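Packing day for the Durness reuse room

12 Mar 2021

The reuse room on Durness Street has started to pack small household goods for its April giveaway, and the organisers say that 800 boxes must be ready before the doors open.

The project carries the name Gelel and is now in its second year. It collects things which people in the neighbourhood no longer need at home, checks them, and gives them away in cardboard boxes, free of charge. Most of the goods come from families who are moving to a smaller flat, and a part comes from the closing of the Mota shop last winter, when the owners offered what remained on their shelves.

This year the boxes are sorted by kind. In the former giveaway every box was a surprise, and many visitors came back the next morning to exchange a kettle for a lamp, or a lamp for some cups. The organisers write in their newsletter that the exchanges took more time than the giveaway itself. So the new boxes have a theme, for example "kitchen drawer", "desk" or "living room", and the theme will be written in marker on the lid.

The living room box is the smallest one. It is meant for remote controls, batteries, small packets and other things that usually lie beside the sofa and get lost there. Packing is done at a white square table, with the open box at the back and the small things in front of it, so that a person can reach everything without walking to the shelves.

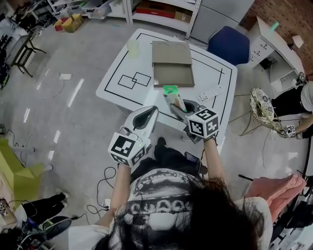
What can be donated

The room accepts small goods until the end of the month. They should be clean and complete, and if a thing needs a cable, the cable should be fixed to it with a rubber band or a piece of string. Cups and other tableware are welcome in any colour, also single ones. Remote controls are accepted only if the make of the television is written on a piece of paper and taped to the back, as last year a whole bag of them could not be matched with anything.

Clothes, mattresses and open food cannot be taken. Books go to the Lò library corner, two streets farther, which has its own collection hours and is happy to receive them, with the exception of encyclopaedias.

Donors are asked not to leave bags at the entrance in the evening. In February the rain came in under the door and 13 bags had to be thrown away, among them one with good winter curtains.

Opening hours and pick-up

The room is open for donations in the afternoon, from 2 to 4. The entrance is from the courtyard side, and the bell must be pressed for a long moment because it is not very loud. Parking in the courtyard is allowed only for unloading.

Pick-up in April will be by time slot. Each household can ask for one box with a theme of its own choice, and a second box if there are some left on the last day. The list for the slots will be put on the door and on the noticeboard of the Lò library corner. People who cannot come by themselves may send a neighbour with a signed note.

Empty cardboard boxes are also still needed, preferably the kind with a lid that stays attached. They should be dry and not bigger than what one person can carry up the stairs.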